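Peltonen Shoe and Boot Dryer – Set-up and Use
Section 4: Drying your first pair

Read Section 3 (Wall mounting) before you start. If you are using the dryer on the floor stand, skip steps 1 and 2. 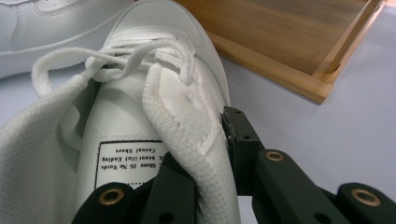 The dryer works by pushing warm air through the two upright tubes and into the shoe. It does not heat the outside of the shoe. Anything that blocks the opening or the toe will make the cycle longer.

4.1 Before you switch on

1. Check that the wall bracket is level and that both screws are tight.
2. Hang the dryer on the bracket and press down until it clicks.
3. Push a tube into each of the two sockets. Turn the tube clockwise until the arrow on the tube lines up with the arrow on the base.
4. Slide the drip tray in under the base. The lip faces you.
5. Plug the dryer directly into a wall outlet. Do not use an extension cord.

Note: The dryer draws 575 watts on High. If it shares a circuit with a space heater or a clothes iron, the breaker may trip.

4.2 Preparing the shoes

1. Knock off loose mud and let standing water run out.
2. Loosen the laces down to the lowest eyelets you can reach easily. They do not have to come out.
3. Take out the insoles and lay them on the top shelf. Insoles that are glued in can stay.
4. Open the tongue as far as it will go. On shoes with a padded tongue, make sure it lies flat afterward, or it will dry with a crease in it.
5. Place each shoe over a tube with the toe pointing up. The end of the tube should sit in the toe area without pressing against it.

For children's shoes and other short shoes, fit the short tubes (supplied in the bag with the screws). For rubber boots and anything taller than 13 inches, add the extension pieces.

CAUTION: Do not dry shoes that have been cleaned with solvent, gasoline or any other flammable liquid. Vapor can ignite.

4.3 Choosing a setting

Low – leather, suede, shoes with glued soles, anything you are not sure about.
Medium – canvas, knit and mesh sports shoes.
High – rubber boots, felt liners, work gloves.

White shoes may yellow if they are dried on High with soap still in the fabric. Rinse them well and use Low or Medium.

Turn the dial to the setting and press Start. The green light comes on and the fan runs for a few seconds before the heater does. A faint smell during the first cycle is normal. If it is still there on the third cycle, stop using the dryer and see Section 7.

4.4 Drying times

A damp pair on Medium takes some 4 hours. Soaked leather boots on Low should be left overnight. The timer can be set for up to 14 hours, and the dryer switches itself off at the end.

Feel inside the toe before you take the shoes off the tubes. This is the last part to dry. If it is still damp, turn the shoe a little on the tube and run another hour.

CAUTION: The tubes stay hot for several minutes after a High cycle. Keep small children away until the red light goes out.

4.5 After use

1. Switch off and unplug.
2. Empty the drip tray and wipe it with a dry cloth.
3. Brush dried mud out of the air slots in the tubes. Do not put the tubes in the dishwasher.
4. Put the insoles back and lace the shoes.

Leather can be treated with wax or cream once it has cooled. Do not put treated shoes back on the dryer the same day.

4.6 If something is wrong

No air from one tube: the tube is not turned all the way in. Remove it and repeat step 3 of 4.1.

Fan runs but the air stays cold: the overheat cutout has tripped. Unplug the dryer, let it cool for half an hour and start again on Low.

Rattling: grit has dropped into a socket. Unplug, remove the tube and shake the base gently upside down over a sheet of newspaper – do not use a vacuum cleaner with a metal nozzle.

Green light flashes: the timer was interrupted by a power cut. Press Start twice to clear it.

Replacement tubes and trays can be ordered from the Altness parts desk. Have the serial number ready. It is on the label on the back of the base, so write it down before you hang the dryer on the wall.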